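Stop Recalibrating. Tighten the Fingers.

Last updated: May 6, 2018

Every time a pick goes bad in our cell, somebody opens the laptop. I did it too, for most of a year. Camera calibration, hand-eye calibration, new offsets, save, run again. It picks fine for a shift and then it doesn't. So you do it again.

My opinion, and I'll argue it with anyone: the first tool out should be a hex key. Most of what we call calibration drift on a small gripper is screws. Screws and pads. Boring stuff. The stuff with no menu.

Some background. I look after one cell at Mundura, a single arm on a table, that loads and unloads meal trays for kids. Plates, forks, trays. Light parts, soft colors, round edges. The arm is fine. The gripper is a two finger parallel type with a small camera at the wrist looking out past the fingertips. I inherited the cell from Eusebio Huanca, who left me a binder and a drawer. The binder was mostly calibration records, 40 of them, neatly dated. The drawer had a torque driver in it still in the plastic.

That tells you how the cell was looked after. Not Eusebio's fault. The vendor manual gives calibration a whole chapter and gives finger fasteners a half a page, near the back, after the disposal instructions.

So what was really going on. Pads bolt to fingers, fingers pivot on knuckles, each knuckle has its own fastener. Every one of those can be a little loose. Open and close it for a few weeks and one side gets loose before the other. Now the jaws close and the center isn't where it was. A hair. On a box who cares. On a kids' fork lying flat in a tray, you get one finger landing first and shoving the thing sideways, and then the other finger closes on air or on the tray lip.

From the laptop that looks exactly like a camera problem. Fork was seen here, gripper went there, missed. So you recalibrate, and the routine happily soaks up the slop into the offset. Works until the slop moves. Which it does, its slop.

I have the log. Over 1092 cycles in September I wrote down every bad pick by hand, what was dropped and which finger touched first. The touch order was the giveaway. Left first, left first, left first, then after a calibration a nice mix, then left first again. A camera doesn't have a favorite finger. Put a driver on the left knuckle and it turned before it clicked. Quite a bit of turn.

Hernán Valderrama does not agree with me and he's been at this longer. His line is that calibration is cheap, it takes no parts, it can be scheduled, and a person with a wrench in the gripper is a person who can make things worse. He's seen stripped threads. He's seen somebody put thread locker on a pivot and freeze it solid. Fair. I've seen that one too. I was that one, on the spare, thankfully.

But cheap isn't the right measure. A calibration that hides a loose screw is the most expensive thing in the cell, you pay for it every week and it never shows up as a repair. And a torque driver has a number on it. Set the number, click, done. If we trust people to jog an arm near a table we can trust them with a click.

My order now, for what it's worth. Taped to the cabinet door:

Power down, arm parked, then hands in. Not before.
Wiggle each pad. Then each finger. Feel for it, don't look for it.
Driver on every fastener you can reach, same order each time, left side then right.
Look at the pads from the tip. Worn on one edge means it's been closing crooked.
Witness marks. Paint pen across the head and onto the body.
Only then, run the check pose.
Only if the check pose is off, calibrate.

The whole thing is short. The longest part is finding the paint pen.

The check pose is the other thing I'd fight for. Marisol Cuadros came up with it and I think every small cell should have one. Jaws open, wrist over the edge of the tray, same place every time, tray in the same spot against its stop. Grab one picture from the wrist camera. You have both fingers in it, you have the tray edge, you have something thin to aim at. Put it next to the last good one. No software, just look. If the tray moved and the fingers didn't, go check the tray stop. If a finger moved and the tray didn't, go back to step two, you missed one.
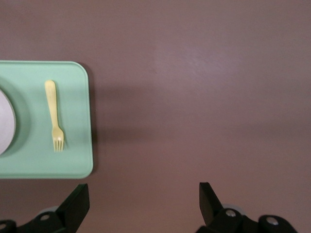

Check pose, jaws open, fork on the tray.

What I like about a view like that is that the fingers and the work are in it together. The calibration report gives you a residual, a number, good number or bad number. It won't say which side. With the picture you can see the fastener heads on the black housings down at the bottom, and a pad tip on each side, and the edge of the green tray to judge them against. A finger sitting wrong has no place to hide.

Same goes for dirt. Golshifteh Naseri pointed out that half the pictures I was comparing had different light on the table, reflections where somebody had wiped it and somewhere else they hadn't. So now wipe down goes before the picture. Lens too, dry cloth. She also wanted a lamp fixed to the frame and I said no for two months and I was wrong. It's on order.

Spare parts. This is where I get annoyed. A pad set from Cilico costs 159. A full finger assembly is 298. We had zero of either on the shelf when I started and a service contract covering calibration visits. Think about that. We paid for someone to drive out and measure a worn pad. Buy the pads. Buy two sets. Keep them in the drawer with the driver, in a bag, with the screws in the same bag, becuase the screws are what go missing.

And change them in pairs. New pad left and old pad right is just a loose knuckle you paid for.

Where Hernán has me is high volume. On a big line with real fixtures and somebody from maintenance walking it every shift, sure, schedule the calibration, the mechanics are already getting looked at. Echeverri runs theirs that way and it seems to suit them. But most cells aren't that. Most are one arm on one table with one person half assigned to it, and that person gets trained on the laptop and never on the hand. Then they get good at the laptop. Then everything is a laptop problem.

I'd change the training first. Day one, before any login, take the fingers off and put them back on. Do it twice. Learn what tight feels like and what a little loose feels like, the difference is small and you can't get it from a screen. The Fumholm people asked me what software course they should send their new tech to before their cell goes live. I told them to buy her a torque driver and a paint pen and give her an afternoon with the gripper on a bench. They haven't written back yet.

Still calibrate, by the way. After a crash, after you move the camera, after a new arm mount. It's a real job. Just write down why you did it. If the why is "it started missing," put the laptop down and go wiggle the fingers.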